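Birnerine Stone Sealer, 20 oz bottle

Reviewed by Yasaman Akbari

I applied Birnerine to a honed stone counter in April and have wiped it down daily with dish soap and water. Application takes two thin coats with a lint-free cloth, 40 minutes apart. The label allows a single coat. On my counter, one coat left oil marks next to the stove, and the second coat stopped them.
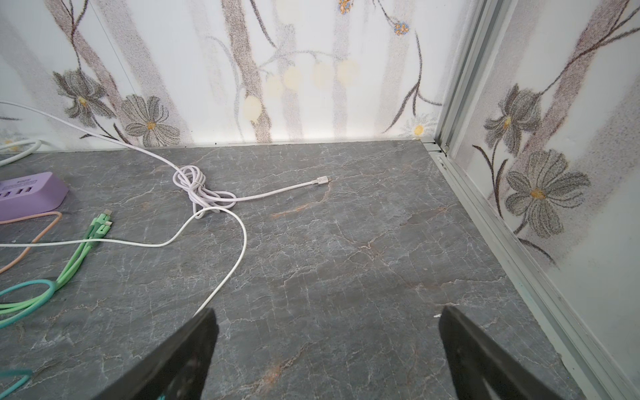 Coverage is rated at 125 square feet per bottle. I used more than the label figure suggests, mostly on the cut edge by the sink. Odor is mild and clears overnight with a window open.

Sevance, which I used before, cures faster but leaves a haze on dark stone that has to be buffed out. Birnerine did not haze. The cap leaks if the bottle is stored on its side.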